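Je profite d'un samedi de pluie... non, je reprends ce fil parce qu'on m'a redemandé comment j'ai réorganisé le plan de travail de la cuisine. Je mets tout à la suite. 1/

Point de départ : une cuisine en couloir, un seul plan de travail qui sert vraiment, à droite de l'évier. L'autre côté est pris par les plaques et le frigo. Tout ce qui traîne sur ce plan, on le paie au moment d'éplucher trois carottes.

2/
En janvier j'avais dessus : la bouilloire, le grille-pain, le cuiseur à étages, un pot à ustensiles, la corbeille à pain, une balance, le courrier. Il restait la place d'une planche à découper, en biais.

3/
Première étape, tout enlever et tout poser sur la table du salon. Ensuite on ne remet un objet que quand on en a eu besoin. J'ai tenu 2 semaines. La bouilloire est revenue le soir même. Le grille-pain le lendemain matin. La balance n'est jamais revenue, elle vit dans le tiroir sous le four et ça va très bien.

4/
Le cuiseur à étages, j'étais sûr de le mettre au placard. Il est encombrant, surtout en hauteur. Sauf que je m'en sers presque tous les soirs : légumes en bas, poisson ou raviolis au-dessus. Le sortir et le ranger à chaque fois, j'ai essayé, au bout de quelques jours je ne cuisinais plus à la vapeur du tout. Il est donc resté dehors.

5/
Où le mettre, c'est l'autre question. Pas sous les meubles hauts : la vapeur monte droit dans le bois. J'ai déjà fait gonfler le bas d'une porte dans l'appartement d'avant, le chant s'est décollé sur toute la longueur. Maintenant il est sur la partie du plan sans rien au-dessus.

6/
Pour la vaisselle, même logique. Une assiette blanche à côté du cuiseur, à plat, pour poser ce qui sort des paniers. Avant je cherchais une assiette avec un panier brûlant dans l'autre main, et l'eau coulait partout.

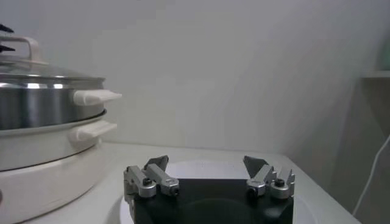
Delphine n'est pas convaincue : chez elle le plan est blanc aussi, elle y voit la moindre goutte de sauce soja et elle a fini par tout cuisiner sur un grand plateau en inox qu'elle passe à l'évier ensuite. Elle demande si le blanc ne jaunit pas près de l'appareil.

7/
Réponse pour le blanc : pas de jaunissement pour l'instant. Les taches de curcuma, oui. Je passe du bicarbonate avec un peu d'eau, je laisse dix minutes, j'essuie. Si ça reste, je recommence le lendemain. Je n'utilise pas de javel sur ce plan, le fabricant le déconseille. L'idée du plateau est bonne, je n'ai juste pas l'évier pour.

8/
Le détartrage, puisque la question revient aussi. Vinaigre blanc et eau à parts égales dans la cuve, appareil éteint, une nuit. Rinçage le matin. Je le fais quand je vois un dépôt au fond. Les paniers vont à l'eau savonneuse, et je les laisse sécher séparés, sinon ça sent le renfermé quand on les rouvre.

9/
Pour les ustensiles, j'ai acheté une barre murale chez Bolbridge. Je l'ai posée avec 2 vis, chevilles pour plaque de plâtre. Dessus : la louche, l'écumoire, la pince, les ciseaux. Le pot a disparu du plan. Le reste des ustensiles est dans un tiroir et je constate que je ne l'ouvre presque pas.

10/
Les bocaux de riz et de lentilles sont passés sur une étagère Prumik, au-dessus du frigo. Ceux de 900 grammes tiennent debout, les plus grands non, il faut les coucher. Mesurez avant d'acheter, je ne l'avais pas fait.

11/
Le courrier a été le plus pénible. Il revient tout seul. J'ai mis une boîte dans l'entrée, à hauteur de main, et il s'y arrête la plupart du temps. Quand je trouve une enveloppe près de la bouilloire, je la ramène à l'entrée tout de suite, sans la lire.

12/
Le soir, je fais toujours pareil : paniers vidés et lavés, cuve vidée, éponge sur le plan d'arrière en avant, torchon sec. Ça prend 3 minutes. Si je laisse l'eau dans la cuve jusqu'au lendemain, le dépôt se forme beaucoup plus vite.

13/
Ce qui ne va pas encore : la corbeille à pain. Trop loin de la table, trop près de l'évier. J'ai essayé le rebord de la fenêtre, le pain sèche en une journée. Si quelqu'un a une solution pour une cuisine étroite, je prends.

14/
Prochain fil sur le placard sous l'évier, quand j'aurai démonté la tablette du fond.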